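**Pepino melon: when is it ripe, and can it sit out with tomatoes and grapes?**

**gilthamgarden**
Wednesday, January 17, 2018

I bought a pepino melon at the Giltham market and I don't know what to do with it. Never had one before.

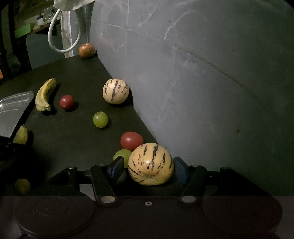 The woman at the stall said to leave it on the counter until it gives a little when pressed, then eat it like a cantaloupe. She didn't say how long that takes. It's pale yellow with the dark purple streaks, squat, and bigger than the others she had. I weighed it at 653 grams. Questions:

1. Is pale yellow ripe, or does it need to go darker?
2. Does it matter what other fruit is near it?
3. Do you eat the skin?

I have a dinner on Saturday and would like to serve it then if it's ready.

---

**marrowfat**

Pale yellow usually means close. The ones I've had start out greenish white and then turn yellow, and some varieties go on to a deeper gold. Press near the stem with your thumb. If it gives like a ripe plum, eat it. If it's hard, give it two days and press again.

Skin is edible but I find it bitter. I peel mine.

---

**Cadi Gwilliam**

I'd go by smell more than by color. A ripe one smells like honeydew at the stem end. If you get nothing at all, wait.

On the other fruit: tomatoes give off ethylene and will move a pepino along, so that's fine if you want it sooner. Grapes are a different matter. They don't ripen after picking and they go soft on the counter. Put them in the fridge.

---

**marrowfat**

Smell isn't reliable in January. Anything that has been shipped cold hardly smells, ripe or not. I've thrown out good fruit waiting for a smell that never came.

---

**Cadi Gwilliam**

Let it come up to room temperature for a day first and it will smell if it's going to. I've grown these for 8 years in a lean-to and never had a ripe one with no scent. Shipped ones that never smell were picked too green, and they won't be much good however soft they get.

---

**oldpantry**

That last part is right in my experience. A pepino picked green will soften but it doesn't get sweeter. It ends up tasting like a cucumber with a little sugar on it. The sweetness is what it had when it came off the plant.

Which isn't a disaster. I slice the bland ones thin with lime, salt and a bit of chili and serve them with fish.

---

**gilthamgarden**

Thanks. It doesn't smell of much yet. Slight give near the stem but I wouldn't say soft. I'll leave it out.

Grapes have gone in the fridge. I'd always kept them in the bowl.

---

**tworows**

I keep grapes out and they're fine for three or four days. The house is cold though.

Is this the Saturday market or the one behind the Indstead road? I looked for pepinos at the Saturday one all through November and didn't find any.

---

**gilthamgarden**

Behind the Indstead road, the stall nearest the steps. She had five or six left when I was there. No sign with a variety name. I asked and she said she only knew them as pepino.

---

**tworows**

Thanks, I'll go by this week.

---

**hb_lowfield**

Somebody should say this isn't a true melon. It's in the nightshade family, with tomatoes and eggplant. If anyone coming on Saturday can't eat tomatoes, check with them before you put it out. My brother-in-law gets a rash from eggplant and pepino did the same thing to him.

---

**gilthamgarden**

I didn't know that. One of my guests does avoid tomatoes so I'll ask her.

---

**marrowfat**

Good point from hb. Avoiding tomatoes can be about acid or it can be an allergy, and pepino is low acid, so it depends which one it is. But ask.

On the ripening, I still say don't bother moving the tomato up against it. One tomato on an open table does next to nothing. If you want it faster, put both in a paper bag and fold the top over.

---

**Cadi Gwilliam**

Agree on the bag. Check it morning and evening if you do that. They bruise easily and a soft spot spreads within a day.

Don't rest it on the same side the whole time either. Turn it.

---

**oldpantry**

I wouldn't bag it. It's Wednesday, it already gives a little, and it only has to last until Saturday. In a bag it could be past it by then. Leave it on the table, and if it's ready on Friday, move it to the fridge. Mine have kept in there for several days once ripe, though they lose some flavor if they're very cold. Take it out half an hour before you serve it.

---

**Cadi Gwilliam**

I was answering the question of how to speed it up. For Saturday I'd leave it out too.

---

**hb_lowfield**

How are you serving it? One pepino that size will do four people as a starter, not more. You lose a fair bit to peel and the seed part in the middle. I get less than I expect every time.

---

**gilthamgarden**

Four of us, so that works. I was thinking wedges with ham, the way you would with cantaloupe.

---

**hb_lowfield**

Ham is good with it. Salty ham, sliced thin. I'd allow 80 grams a head if nothing else is going on the plate. The seeds are soft and you can eat them, but it looks neater if you scoop them out.

---

**marrowfat**

Squeeze some lemon over it after you cut it if it's going to sit. It browns a little, slower than an apple.

---

**gilthamgarden**

Update, Friday evening. It went on ripening on the table, no bag. The yellow is a bit deeper and there is a faint honeydew smell at the stem if I put my nose right on it. Gives under the thumb. I've put it in the fridge.

My guest's problem with tomatoes is heartburn, so she is happy to try it.

---

**Cadi Gwilliam**

Sounds ready. Save a few seeds if you have a windowsill. They don't always come true, but cuttings are easy once you have one plant going.

---

**gilthamgarden**

Sunday. We ate it. Mild, somewhere between pear and cucumber, sweeter near the middle. The skin was bitter, so peeling was the right advice. Two people liked it a lot, one thought it was dull, and I'd buy it again at the right price. The ham helped.

Seeds are drying on a saucer. What depth do I sow them?

---

**Cadi Gwilliam**

Barely covered, and keep them warm. Start them in late winter. I'd use a small pot with a bag over the top until they come up.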